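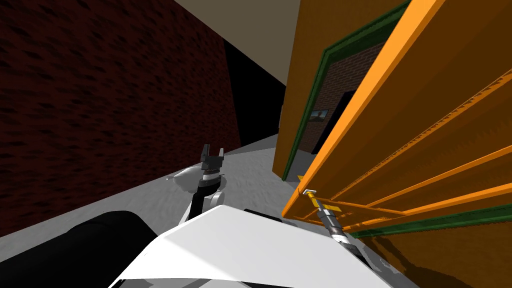
Right gripper closed on the handle, door open, left arm parked.

Setting up the door-opening task in the Flarness alley scene

This page covers the setup of the two-arm robot model for the door task in Catasport, from loading the scene to the first batch of runs. It assumes the simulator is installed and that the stock reach task already runs on your machine. If it does not, fix that first. Most of the faults reported against the door task are reach faults that show up later.

1. Load the scene

Open the Flarness scene set and select the alley with the orange door. Leave the lighting at its default. Start the scene paused, with the robot at its spawn point and the door closed.

Check the door tree before anything else. It should have one hinge joint for the panel and one for the handle. Scenes exported from older copies of Goh sometimes carry the handle as a fixed body. The door will then look correct and never unlatch. If the handle joint is missing, re-export the door and load the scene again.

2. Set the hinge

Open the door properties and enter these values:

Panel hinge damping: 6
Latch release angle: 24 degrees
Handle return spring: on
Panel return spring: off

The panel swings outward, toward the robot. Confirm the sign of the hinge axis by dragging the panel by hand in the editor. A reversed axis puts the panel through the frame on the first pull, and the solver will usually stop with a contact error a few steps after that.

Damping matters more than it seems to. With the value too low, the panel keeps moving after the arm stops and strikes the body. With it too high, the fingers slide off the end of the handle before the panel has cleared the frame.

3. Place the base

Place the base on the handle side of the doorway and turn it so that the right arm reaches the handle without crossing the body. The alley is narrow. Jog the right arm by hand through the whole pull before saving the base pose, and watch the elbow and the lower edge of the panel as you do it.

The lower edge of the panel comes in close to the white body at the end of the swing. Leave the collision shapes on for both. Turning them off gives clean-looking runs that cannot be used for anything.

4. Park the left arm

The left arm does no work in this task. Raise it in front of the body with the fingers open and hold it there with position control. Do not leave it in zero-torque mode, as it sags over the course of a run and ends up in the path of the panel.
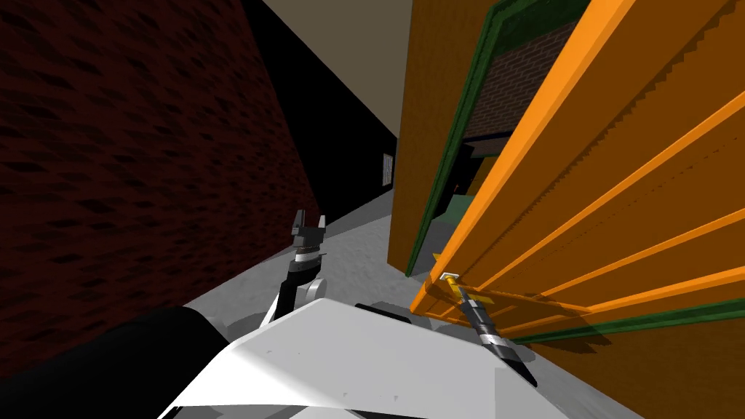 Once the left arm holds its pose, save both arms together as the start state. Saving them one at a time writes two files, and the loader reads only the newer one.

5. Tune the right gripper

Set the grip force to 37 percent of maximum and run a single open-and-hold. Look at the contact log for the fingers and the handle. Contact should begin before the handle turns and stay on until the panel stops. Short gaps while the handle turns are normal. A gap during the pull is a slip.

If the gripper slips, work through the following in order and run again after each change:

Move the grasp point toward the middle of the handle.
Lower the pull speed.
Raise the grip force in small steps.

Grip force comes last. Too much of it shows up as jitter at the wrist joint, and the jitter is easy to mistake for a bad controller gain. At Zarkinstead we lost most of a Thursday to that one.

6. Run a batch

A single good run proves little. Turn on start pose noise for the base and run a batch of 400 steps per attempt with the door closed at the start of each. A normal attempt finishes in about half of that. Attempts that use all their steps are nearly always stuck at the latch - check the release angle before touching the arm.

Keep the contact log and the joint log from every attempt, including the failed ones. Name the folder after the base pose so that the logs can be matched to the setup later.

7. Reset between batches

Use the full scene reset between batches. The quick reset returns the arms and the base but leaves the panel hinge where it was, and the next batch then begins with the door part way open. The success count goes up and the numbers mean nothing.

After any change to the door properties, reload the scene as well. Damping is read at load time only.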